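Dralby Lifters Board » Supplements » Creatine: loading or no loading?

titeck_tom
Started creatine monohydrate in October and I'm a total convert! Skipped the loading phase, just 3 grams a day with breakfast. My deadlift was stuck forever and it's finally moving again. Anyone else go slow like this?

nastidetti
Welcome to the club! I loaded though, 20 grams a day split into four, and I'd do it again. You fill up in a week instead of waiting most of a month. Why wait?

titeck_tom
Because my stomach hates me on big doses lol. I weigh 167 and 3 seems plenty.

Marcelle Besnard
Tom is fine. Both ways end up in the same place, loading only gets you there sooner. I'd go to 5 if you're bigger or training hard, but I don't agree that everybody needs to load. Half the people I've coached got cramps or bathroom trips and quit.

nastidetti
Half? I've never had a problem, and neither has anyone at my gym. Smaller servings with food, that's all it takes.

Marcelle Besnard
Lucky gym! And check with a doctor first if you've got any kidney trouble, please.

hashmi_lifts
Love this thread. Can we talk about mixing? Mine sits at the bottom like sand.
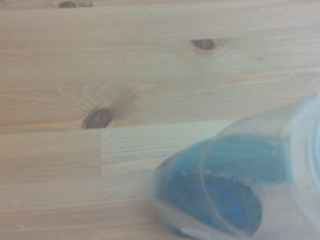
titeck_tom
Warm water, hashmi! Creatine dissolves so much better in it, and then you can top it up with cold juice. I give it up to 10 minutes and stir twice. Any cup will do, even a clear plastic one like the one lying on its side on those pine boards, and see-through is great for this since you can spot the grit before you drink it. Micronized powder helps too.

nastidetti
Or dry scoop it and chase with water, done.

Marcelle Besnard
Please don't, you can choke on that stuff. Tom's way is good.

hashmi_lifts
Trying the warm water tomorrow, thanks all!!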